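How to budget for a two-arm tabletop cell

Apr 15, 2020

Most first budgets list the arms and stop there. The arms are the easy line, because they come with a quote. Work through the rest in this order before you ask anyone for money.

1. Write down the task. Name the objects, where they start and where they end up. If one arm can do the job, price one arm.

2. Price the grippers separately. Ask whether spare fingers are sold alone or only as a full set. Flallov sells them both ways, and we order 2 spare pairs per arm.

3. List the frame. Extrusion, corner brackets, a mounting rail, wall panels and a floor surface each get a line. Get the cut lengths right on paper first. Our Drolonmont order had 39 lines, most of them brackets and screws.

4. Add cameras and cabling. Count a bracket for every wrist camera, plus conduit, zip ties and a spare cable for each run.

5. Buy the test objects. For handling glassware, plastic wine glasses in several colors and a metal rack to hang them on are enough to start with. Order extras.
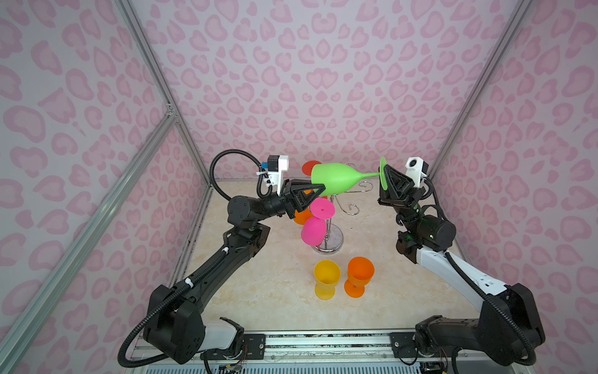

Oosthuizen wrote in to say the second arm should wait a year, as a single arm keeps you busy for months and the price may drop. That works if the task allows it. Passing a glass from one gripper to another does not, and adding an arm later can mean buying a longer rail.

6. Set aside time as well as cash. Allow 3 weeks for assembly and 9 for delivery of anything custom.

7. Keep a repair line for the first year. We track ours in Kolix, but a spreadsheet will do. Enter each part on the day it is ordered, with shipping on its own row.

Send the list to the supplier before final approval and ask for one combined quote.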